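Speaker notes, Jasdale meetup, August 2023
Octavio Cuervo, Vusuvance
Talk: Collecting examples in simulated houses

Slide 1
Say who I am. Data side, not model side. I run the collection for Fatis, our home navigation and pickup project. Keep this under a minute.

Slide 2
What we wanted in January: a set of runs where a person drives the simulated robot through a house it hasn't seen, finds one named thing, and stops next to it. We keep the camera views, the drive commands and the instruction text. The policy learns from all three.

What we have now: 167 houses and 8 drivers. Mention that the drivers get the instruction in writing and nothing else. No map. 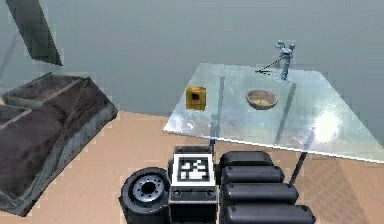

Slide 3
Target choice is where most of our early mistakes were. We let the generator pick any object in the house, and it picked things a driver couldn't tell apart from the next thing over. Now a target has to have a plain name that two people agree on. Take the glass table. "Bowl" is fine, there is one bowl on it. The small yellow-orange cube next to it is harder, people call it a block, a box, a cube. We would either write the color into the instruction or drop it. The faucet toward the back has a good name, but it's standing on a table, and a model that has learned faucets go with sinks will look in the wrong room. We keep those on purpose, at a low rate.

Also say something about glass. The floor shows through the top. If someone asks about depth, the answer is that we save it but the current policy doesn't use it.

Slide 4
Doors. Spend time here, this gets questions every time.

Drivers slow down at doorways and the model copies that. In the first batch it copied it too well and would sit in front of an open door until the run timed out. Guzmán on my team went through the logs and found long stretches with no command at all, where the driver was reading the instruction again. We cut any pause longer than 2 seconds and retrained. Most of the stalling went away. 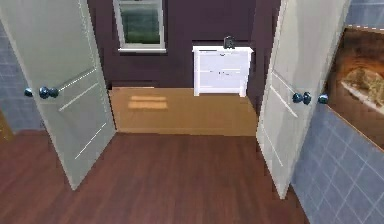 Open double doors, with the floor changing from dark to light at the threshold.

Point at the gap. The next room is only partly in view from a spot like that, so a driver has to commit before knowing what is behind the right-hand door. Those are the decisions we want more of.

Slide 5
Costs. Almost 20 percent of runs get thrown out, mostly wrong target or driver gave up. Giving up is now a button, and we keep those runs in a separate folder.

If there is time, show the replay tool. If not, go to questions.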